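Polloston Promises Faster Customs Clearance, but the Numbers Are Thin

Traders at the inland depot have heard this before

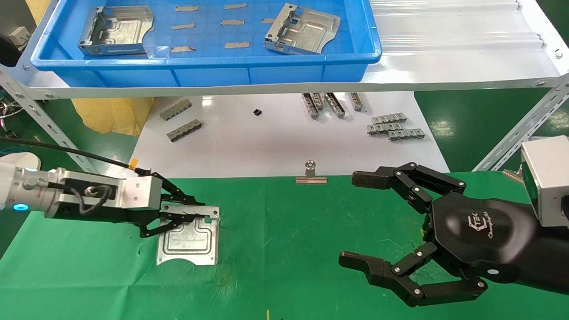

Stamped metal brackets and flat strips in a blue parts tray.

The customs office at Polloston says its new pre-arrival declaration system will get ordinary freight out of bond in 18 hours. It made the claim at a briefing for importers in October, with a slide show and a two-page handout. Missing from both was any figure for how long clearance takes now.

Asked for one, the office said times vary by type of goods and by the quality of the paperwork. That is no doubt true. It also makes the 18-hour promise hard to check, and a target without a starting point is a comfortable thing for an agency to have.

Under the new rules, importers using the Polloston depot must file a full declaration before the truck reaches the gate. Until now they could file a short notice and send the details later. The full form asks for the tariff code of every line on the invoice, the country of origin, the declared value and the name of the warehouse where the goods will be held. Loads that arrive without it will be sent to a holding yard and charged a fee of $200 a day until the form is accepted.

The office describes the fee as a deterrent. It would not say how much it expects to collect.

Software for the system comes from Vikum, which won the contract after a single round of bidding. The same firm supplied the warehouse register at Bedance, where traders spent much of the first winter entering records twice, once on screen and once on paper, when the two halves of the register would not agree. A Vikum representative at the briefing said the problems at Bedance had been "fully addressed." A warehouse manager in the third row asked when, and was told an answer would be sent by email.

Siwan Ruddock runs a small brokerage that files declarations for 26 importers, most of them shops and light manufacturers bringing in a few pallets at a time. She has used the test version for a month and is not impressed.

"It does what they say it does if you have one product from one place," she said. "Put in a mixed load and it kicks the form back to you without telling you which line it didn't like. So you change something, send it again and wait."

Mixed loads are most of her business. A recent one, for a fittings maker, ran to four pages of small metal parts under several different codes. Ruddock said it was rejected three times before it went through, and that she still doesn't know what the mistake was, or whether there was one.

The office says test results have been good. It reports that 3,474 declarations were filed during the trial and that the "great majority" were accepted. It did not give the number accepted on the first try, which is the one brokers care about. It also confirmed, after being asked twice, that a form sent back and filed again counts as a new declaration. On that basis Ruddock's troublesome load would appear in the total four times, once as a success.

Large importers are more relaxed. Bansal, which leases the biggest bonded warehouse at the depot, has its own customs staff and already prepares full declarations ahead of time. The company said it welcomes "a level playing field for compliant traders." It will also benefit from a separate change that lets approved warehouses skip the gate check entirely. To qualify, a warehouse must handle at least 2,000 consignments a year. Only one at Polloston does.

Officials said the threshold was set on grounds of risk and was not drawn up with any company in mind. They did not share the risk study. A request for it was passed to the legal section, where it remains.

There is a case for the change. Late paperwork does slow the depot down, and it ties up officers who could be looking for undeclared goods. The old short notice was easy to abuse - a trader could write "general merchandise" and leave everyone guessing until the truck was opened. Ruddock doesn't dispute any of that. Her complaint is that the cost of fixing it falls on the people with the least room to pay.

The office says officers freed from desk work will be moved to inspections. No new inspection posts have been listed, and the depot's staffing plan for next year shows the same number of inspectors as this year's. A spokesman said the plan was drawn up before the system was approved and "may not reflect the final picture."

Some practical questions are also open. The handout says a help line will be staffed during office hours, but trucks reach Polloston through the night, and a form rejected at 9 p.m. would sit until morning with the daily fee already running. The office said it is "looking at" a grace period. It gave no length for it and no date for a decision.

Nor is it clear what happens when the system itself goes down. The rules mention a paper fallback form. Brokers at the briefing asked to see a copy and were told it is still being designed.

The pre-arrival requirement takes effect at the start of next quarter. Comments on the fee schedule can be handed in at the depot's front counter until 4 p.m. on the last working day of the month. The office has not said whether it will publish them.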